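Forum: Commercial Contracts and Dispute Resolution
Topic: Expert determination clause and a later arbitration – does one bar the other?
17 replies

Margareta Surdu
Registered member

I should be grateful for members' views on the following. Our company, Redesar, supplied office computer equipment to Prosen under a framework agreement. Clause 14 provides that any dispute on the condition of goods "shall be referred to an expert, whose decision shall be final and binding". Clause 20 provides that "all disputes arising from this agreement" shall go to arbitration, with a sole arbitrator.

Prosen rejected one delivery in December and withheld payment. It has now served a notice of arbitration without first asking for an expert.

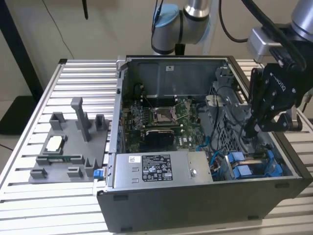 Our position is that the notice is premature and that the arbitrator should decline to hear the claim until clause 14 has been followed. Prosen replies that its claim concerns late delivery as well as condition, and that the wider clause must therefore prevail. The agreement is governed by English law. It does not say which clause comes first.

T_Rusu
Senior member

The usual approach is to read the two clauses together and to give each some work to do. A specific clause on condition will normally be preferred to a general one for that issue alone. I would expect the arbitrator to keep the late delivery claim and to stay the remainder.

I would add one caution. Please check whether clause 14 sets out how the expert is to be appointed if the parties cannot agree. If it does not, Prosen will say that the clause cannot be operated.

Apolline Ferrand
Member

I respectfully disagree with the previous reply on the question of a stay. Splitting the claim produces two sets of costs and a risk of findings that do not sit well together. Commercial parties are generally presumed to want a single forum, and a tribunal would be entitled to give that presumption considerable weight.

T_Rusu
Senior member

The presumption is helpful where the contract is silent or unclear. Where the parties have written a separate procedure into the contract and called its outcome final, it carries much less force. They chose two routes and must be taken to have meant it.

Margareta Surdu
Registered member

Thank you both. To answer the question raised, clause 14 names a firm, Kocabaş, as appointing body. The firm has confirmed in writing that it is still willing to act.

silviu.stanciu
Moderator

That confirmation removes the most obvious objection. There remains the matter of timing. Any challenge to jurisdiction should be raised no later than the first step taken on the merits. If Redesar has already served a defence without reserving its position, it may have lost the right to object.

Members are also reminded that replies here are general comment and do not replace advice from a retained solicitor.

Apolline Ferrand
Member

I accept the point about the appointing body. I maintain that the tribunal is likely to treat clause 14 as a matter of procedure, for the arbitrator to manage, and that an outright refusal to hear the claim is improbable. The sum in dispute may also influence how the costs of two procedures are viewed.

Margareta Surdu
Registered member

No defence has been served. Our only letter to date reserved all rights. The appointing body's fee is 1,000 euros, to be shared equally, so cost should not be a serious obstacle at that stage.

T_Rusu
Senior member

In that case I would write to Prosen now, propose the expert, and invite it to agree a short stay on the issue of condition. A refusal would be useful to you later on costs. Please keep the reservation of rights in every letter – including those dealing only with dates.

Page 1 of 2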